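4. Unloading your Tsuji front loader

The best part of laundry day – your clothes are clean! These steps apply to models 404 and 556.

1. Wait for the end tone and let the door lock click open.
2. Set your basket on the floor right below the door. A low one with two handles is perfect.
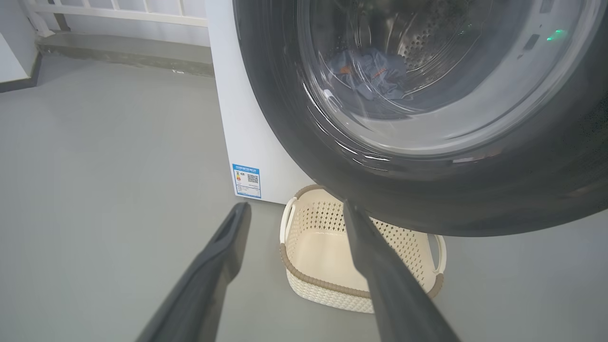
Fig. 4-1. Basket below the door

3. Pull the door toward you and swing it all the way open.
4. Ease out the big items first, jeans especially, and let them drop straight into the basket.

CAUTION: Never lean on the open door or hang a full basket from it.

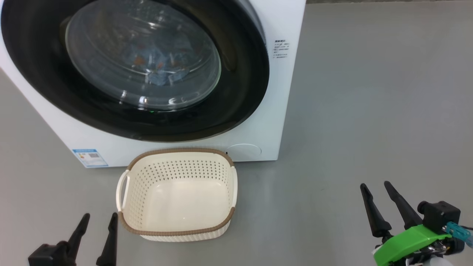
5. Spin the drum slowly by hand and feel along the top – socks love to hide up there!
6. Wipe the rubber seal with a soft cloth.

Note: Leave the door ajar between loads so the drum can air out. For filter cleaning, go to Section 7.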